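I bought the Skavstead sorting tray in April to stop the toy animals from migrating into the couch. It comes in one color, a blue you could spot from a passing plane, and the rim flares out just enough to give your fingers something to grab. The ribs molded into the inner walls look very industrial for a product whose main cargo is livestock.

The farm set is from Takuvik and was sold separately, naturally. Eleven animals, and my son Florêncio cares about two of them.

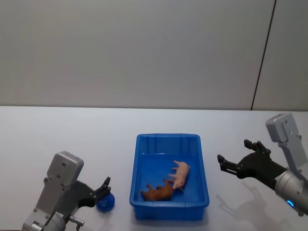

## Capacity

Both pigs, brown and pink, can lie on their sides in there and still leave half the tray vacant. I've rented apartments with a worse ratio. The whole farm fits if you stack, though the cow objects and tips out when you carry it upstairs.

## Gripes

- It shows every crumb.
- No lid. Skavstead sells one, in a size that fits a different tray.
- The price sticker took me 3 evenings and most of a bottle of cooking oil.

Four stars. I'd buy a second one, but then I'd have to find something to put in it.

— D. Virág, Grollesdale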